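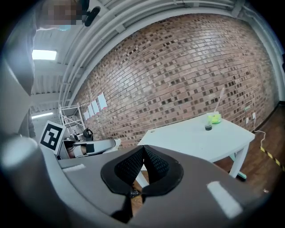
3. 조적 외벽의 색조 편차와 줄눈 상태

3.1 조사 대상과 범위

본 절에서는 이스트포르트(Istport) 구시가지에 남아 있는 조적조 외벽의 색조 편차와 줄눈 상태를 다룬다. 조사 대상은 외벽 마감이 원래의 벽돌 면으로 노출된 건물로 한정하였으며, 미장이나 도장으로 덮인 벽면은 제외하였다. 1층 전면이 상업용 개구부로 크게 개조된 경우에는 2층 이상의 벽면만을 기록하였다. 이러한 기준에 따라 9개 가구(街區)에서 모두 1121개의 벽면 구획을 설정하였다. 한 구획은 창과 창 사이 또는 창과 모서리 사이의 연속된 벽면을 뜻한다.

구획의 경계가 불분명한 측벽에서는 층 높이를 기준으로 나누었다. 증축으로 벽돌의 규격이 달라진 곳은 별개의 구획으로 처리하였다. 현장 기록은 4월과 5월의 오전에 진행하였다. 비가 내린 다음 날은 벽돌 표면이 수분을 머금어 실제보다 어둡게 판정되므로 조사를 하지 않았다.

그림 3. 적갈색 벽돌 벽. 옅은 황갈색에서 짙은 갈색까지의 벽돌이 수평 켜로 쌓여 있고, 어두운 색의 벽돌이 곳곳에 섞여 있다.

3.2 색조의 분류

벽돌의 색조는 옅은 황갈색, 적갈색, 짙은 갈색의 3개 등급으로 나누었다. 측색계를 이용한 정량 측정도 검토하였으나, 풍화된 표면에서는 같은 벽돌 안에서도 측정 위치에 따라 값의 차이가 커서 보조 자료로만 사용하였다. 등급 판정에는 플루니아(Flunia) 공방에서 소성한 표준 시편을 사용하였고, 시편을 벽면에 나란히 대어 육안으로 비교하였다. 두 등급의 중간에 해당하는 벽돌은 더 어두운 등급으로 기록하였다.

그림 3과 같은 혼합 색조의 벽면은 한 가지 색으로 쌓은 벽면과 구별하여 집계하였다. 혼합 색조가 나타나는 원인은 크게 두 가지로 볼 수 있다. 첫째는 가마 안의 위치에 따른 소성 온도의 차이이다. 불에 가까운 쪽에 놓인 벽돌은 짙은 색을 띠고 표면이 치밀해지며, 먼 쪽의 벽돌은 색이 옅고 흡수율이 높다. 둘째는 시공자가 의도적으로 색을 섞어 배열한 경우이다. 짙은 벽돌이 일정한 간격으로 반복되거나 특정 켜에만 집중되면 의도적 배열로 판정하였고, 규칙을 확인할 수 없으면 판정을 보류하였다.

오르스카(Orska) 지구의 벽면에서는 의도적 배열로 판정된 구획이 다른 지구보다 많았다. 주로 창 상부의 인방과 층 사이의 띠 부분에 짙은 벽돌을 사용한 것이며, 벽면 전체에 걸친 문양은 드물었다. 반면 항구 쪽의 창고 건물에서는 판정 보류가 대부분을 차지하였다. 창고 건물의 벽돌은 여러 가마에서 나온 것을 함께 사용한 것으로 추정되나, 이를 뒷받침할 납품 기록은 찾지 못하였다.

3.3 줄눈의 상태

줄눈은 모르타르의 깊이와 탈락 여부를 기준으로 조사하였다. 깊이는 벽돌 전면에서 모르타르 표면까지의 거리를 탐침으로 측정하였고, 구획마다 상부, 중앙, 하부의 값을 따로 기록하였다. 처음부터 안쪽으로 들여 마감한 줄눈과 풍화로 후퇴한 줄눈은 단면의 형태로 구분하였다. 전자는 모서리가 곧고 깊이가 일정하며, 후자는 표면이 거칠고 같은 켜 안에서도 깊이가 달라진다.

탈락은 지면에 가까운 하부 켜와 파라펫 바로 아래에서 많이 관찰되었다. 하부 켜의 탈락은 지면에서 올라오는 수분과 염류의 영향으로 보이며, 흰 결정이 함께 나타나는 경우가 많았다. 파라펫 아래의 탈락은 두겁돌의 이음부가 벌어진 건물에서 두드러졌다. 시멘트 모르타르로 보수한 구획에서는 줄눈 자체는 온전하였으나 인접한 벽돌의 모서리가 떨어져 나간 사례가 거의 200개 구획에서 확인되었다. 보수용 모르타르가 원래의 석회 모르타르보다 단단하여 수분의 이동이 벽돌 쪽으로 집중된 결과로 해석된다.

색조와 줄눈 상태 사이의 관계도 검토하였다. 옅은 황갈색 벽돌이 많은 구획에서는 벽돌 표면의 박리가 줄눈의 탈락보다 먼저 진행되는 경향이 있었다. 짙은 갈색 벽돌이 많은 구획에서는 벽돌의 손상이 적은 대신 줄눈과 벽돌 사이의 틈이 자주 나타났다. 치밀한 벽돌은 모르타르의 수분을 적게 흡수하므로 부착력이 낮을 수 있다. 다만 방위와 처마 길이의 영향을 분리하지 못하였으므로 이 관계를 인과적으로 단정하기는 어렵다.

3.4 보수용 벽돌의 선정

혼합 색조의 벽면을 보수할 때 단일 색조의 벽돌을 사용하면 보수 부위가 멀리서도 드러난다. 슈라이비(Chraibi) 창고의 서쪽 벽이 이에 해당하며, 교체된 부분은 적갈색 한 가지로만 채워져 있다. 교체용 벽돌은 해당 구획에서 기록된 등급별 비율에 맞추어 준비하고, 쌓기 전에 바닥에 펼쳐 배열을 확인하는 것이 바람직하다. 흡수율은 기존 벽돌의 측정 범위 안에 있어야 하며, 색조가 일치하더라도 흡수율이 크게 다른 제품은 제외하여야 한다. 모르타르의 배합에 관한 사항은 4절에서 다룬다.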